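Table-setting help wanted, Nirkville lunch room

We need two people for weekday lunches in May. You will set out bowls and plates, clear them again, and stay calm about a tablecloth with pigs and stars on it. The cloth stays. 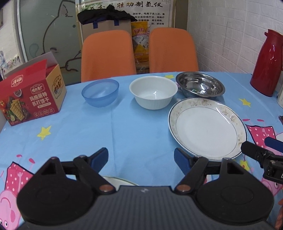

Konrad Nowakowski wants it added that steel bowls go on the bottom of the stack, always, and that he has said so before.

Lunch is for 43 -- more if there's soup. No experience needed. Ask for Sanna at the Mostgate door before noon.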